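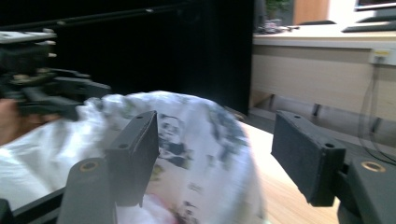 Figure 3. Two hand-held grippers and a crumpled printed cloth on the demonstration table, seen from one of the grippers.

5.3 Open-day sessions

The cloth task was also offered to visitors during the Ralier open day in August. We wanted to know how people with no training would handle the grippers, and an open day gave us more first-time users in one afternoon than we could have recruited in a month. Visitors worked at the table with one gripper in each hand and were asked to spread the cloth flat. They received a short spoken introduction from Estíbaliz Collado and no practice time. Each visitor was allowed 3 attempts.

In total we recorded 499 attempts. Almost 5 percent were dropped from the analysis, mostly those in which a visitor put a gripper down and used bare fingers. The remaining attempts were labeled with the Starnent tool under the same rules as the laboratory sessions in Section 4.

The starting state of the cloth was less controlled than in the laboratory. Staff bunched it by hand between visitors, and a mound such as the one in Figure 3 offers few obvious corners to grasp. Printed fabric added a further difficulty for the edge detector, which sometimes took the border of a pattern for a fold. First-time users tended to pinch the top of the mound and lift, while the trained operators more often looked for a free edge first. Attempts from the open day are therefore reported separately in Table 5.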